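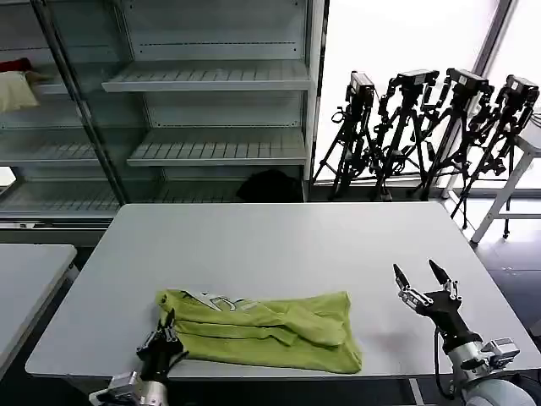 Sumaiya wanted to know why a robot needs special fingers at all, and why the people who build it can't just give it a hand like hers, with a thumb and everything. It's a really good thing to ask, and the answer takes a little while, so get comfortable!

Let's start with your own hand. When you pick up a T-shirt, you don't think about it much. Your fingertips feel how thin the cloth is, your thumb slides under the edge, and your eyes are already looking for the sleeves. A hand can do all of that because it has lots of joints and is packed with tiny feelers under the skin. Building one out of metal and motors is possible, but it is hard, it costs a lot, and there are many small parts that can break.

So a lot of robots get something simpler. It's called a gripper. The robot at our table has two arms, and each arm ends in a black gripper. The word "parallel" gets used for grippers like these, and it means the two fingers stay facing each other as they open and close (a bit like a pair of sliding doors). They can pinch, they can hold, and they can let go. You'd be surprised how many jobs are made of just those three things, done in the right order.

Now, about the T-shirt. It's lime green, it's in a heap, and it is a much harder test than a block or a cup. A block stays the same shape wherever you put it. A shirt never does! Drop it 2,000 times and you'd get a new heap every time. The robot has to work out which bit is sleeve, which bit is hem, and which bit is only a fold pretending to be an edge.

Finger shape matters too, and that's what grown-ups mean when they talk about comparing grippers. Narrow fingers can get at a small fold of cloth, but they only hold a tiny spot. Wide, flat fingers hold more, but they may push the cloth along the table before they catch it. Soft rubbery tips grip nicely and sometimes don't want to let go.

To compare two grippers fairly, you change the fingers and keep everything else the same: same shirt, same table, same speed. Then you try again and again and write down every go, even the silly ones. If one kind of finger picks up the shirt 59 times out of a hundred and the other kind does better, you've learned something.

Would you like to try it at home? Put a T-shirt on the table in a messy heap. Hold a clothespin in each hand and see if you can lay the shirt out flat, without letting your fingers touch the cloth. Then swap the clothespins for two pairs of kitchen tongs and have another go. Write down which was easier, and which part of the shirt gave you the most trouble. Kwabena tried it and got stuck on the second sleeve for ages.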